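Print this page | E-mail this page
Category: Grant reports > Shared Kitchens > Interim
Last updated: September 27, 2024

Interim report to the Ferora Fund: tableware and dish storage, Ballside community kitchen

Prepared by Chun-yin Kao, with figures from Santosh Dubey

Dear Ms. Wei,

I write to report on the second period of the grant. As we agreed in our call, I keep to the tableware part only. The part on the gas line will come separately from Radek Šťastný, when the inspector has given his paper.

At the beginning of this period the kitchen owned plates from many different donations. They had different diameters, and the piles were leaning and not safe on the high shelf. With the first payment we bought 244 plates of one design from the restaurant supplier Wistelell. They are white and round, with a thin dark ring close to the edge and a flower-shaped emblem in the center. The supplier had them left from a cancelled order, so the price was lower than in our budget. The difference is shown in line 4 of the attached sheet, and we ask your permission to move it to racks.

Of the delivered plates, 17 had chips on the foot or on the rim. Wistelell accepted the complaint and will replace them without cost, but we are still waiting for the parcel. Until then the chipped ones are kept in a closed box under the sink and are not given to guests.

The second item is the dish racks. We tried the plates in a black wire rack with vertical dividers, with a light wooden rod along the top back edge and a shorter one across the lower front. The question was if a plate of our size stands well in the slot. Pak-hei Wu reports that it does, but that one should not fill every slot, as the rims then touch when a plate is taken out. We would like to order more racks of this type, and to leave every second slot free in the daily use.

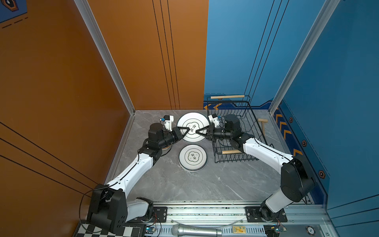

The new plates and the wire rack. The characters in the emblem read 食味.

Several guests asked what is written on the plates. The two characters mean, more or less, the taste of food. Our neighbors from the Đồng cooking group liked it very much and have already used the plates for their monthly lunch, where 109 meals were served. We received one remark from them: the stack should not be higher than the edge of the shelf, because shorter people cannot lift from the top of it. We have accepted this remark and changed the shelf plan — the plates now go on the two lower boards, and the soup bowls go up.

What is late: the drying mats and the labels for the shelves. The mats were out of stock and the labels have a spelling mistake, which is my fault. I expect both before December.

For the next period we plan to receive the replacement plates, to order the racks if you agree to the transfer, and to give the old mixed plates to a school which has asked for them. The receipts are in the folder that Santosh sent to your office.

With respectful greetings,
Chun-yin Kao
Ballside community kitchen

Copy: Kai-wen Wei, Radek Šťastný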